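Nov 17, 2018

I have been meaning to write up the backdrop for weeks, mostly so that I remember what to buy next time. A few people asked at the June open day how the old one was done and I couldn't tell them, because I hadn't written any of it down.

The old one was a bedsheet. It was dark blue, it was too short, and it was held up with masking tape that let go whenever the heating came on. This time I wanted plain black cloth and proper clips. Adanech Wako had some black fabric left over from a stall she used to run in Plukstead, so I went over on the bus and she gave me the lot in a carrier bag. It had been folded up in a cupboard for a long time and it showed. I ironed one piece, got bored, and hung the rest as it was.

I did look at buying a ready-made stand. The Groltberg one is 2,720 and the Vusitz is 2,485, both before delivery, and I'd have had to find somewhere to keep it afterwards. Clips cost next to nothing. I used the small black binder ones along the top edge and they have held so far. The cloth sags a bit between them and I have stopped minding.

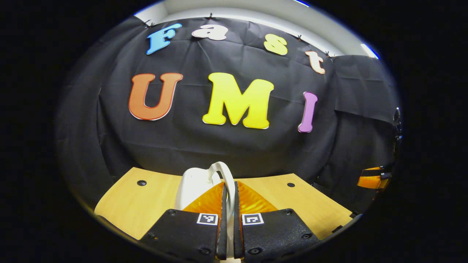 I had three goes at the spacing. With only two clips the middle dropped so far that the wall showed through above where the letters were going to be. I also tried putting everything up flat and tight, like a projector screen, and it pulled itself down overnight. Loose is better. The second piece goes up separately on the right and hangs down towards the table, and if I was doing it again I'd stitch the two together first. I can't sew in a straight line, so that would be a job for Adanech.

The letters are foam. I like foam for this sort of thing as it weighs hardly anything and you can move it without leaving a mark on the cloth. The first word is in small letters on the top row, and UMI goes underneath in big ones. I laid the whole lot out on the floor first and thought I had the gaps right. Then I put them up and the I ended up well over to the right of the M. I've left it. Moving it means taking down the I, finding it is now too close, and putting it back where it was.

Colours were easier. Orange, yellow and purple for the big row, as those show up best against black from the back of the room. The top row is paler — blue at the start and softer colours after that. I had a dark green in mind for one of them but held it up against the cloth and you couldn't see it from the door.

The other thing is the table. It's the light wooden one with the holes drilled in the top, which came from the Inthanon when they cleared their back office. I paid 765 for it with the delivery, and I think that was fair for a table that doesn't wobble. I gave it a wipe with a damp cloth and left it at that. I'd thought about covering it with the spare fabric, but black on black would have been gloomy, and the pale wood is nice to have in front of all that dark.

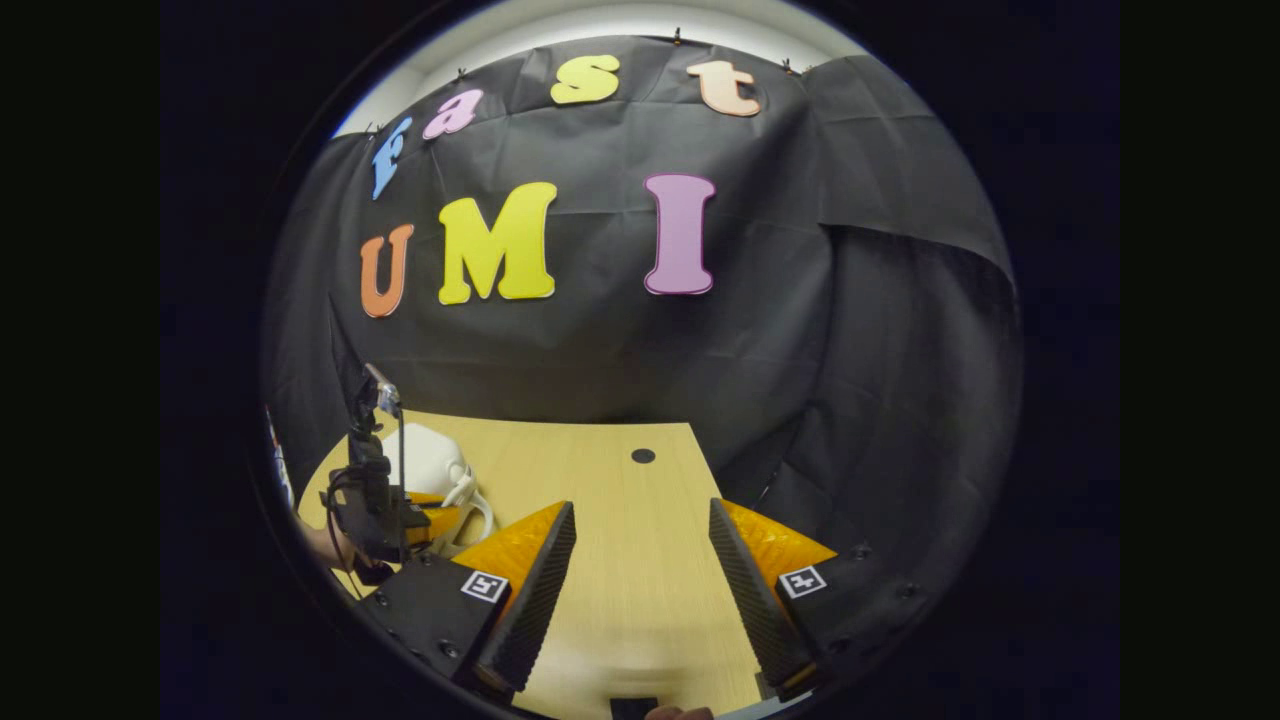

The big letters on the bottom row, and the gap before the I.

For next time, then. Iron both pieces, even if it takes all evening. Buy a second packet of clips, as the spares have already wandered off into the kitchen drawer. Put the letters up from the middle outwards and step back to the door after each one.

Adanech wants her fabric back at some point, though she hasn't said when. I've told her she can have it once I've found something else the same width — the shop on the corner only does it in narrow rolls, and I'm going to try the market next week.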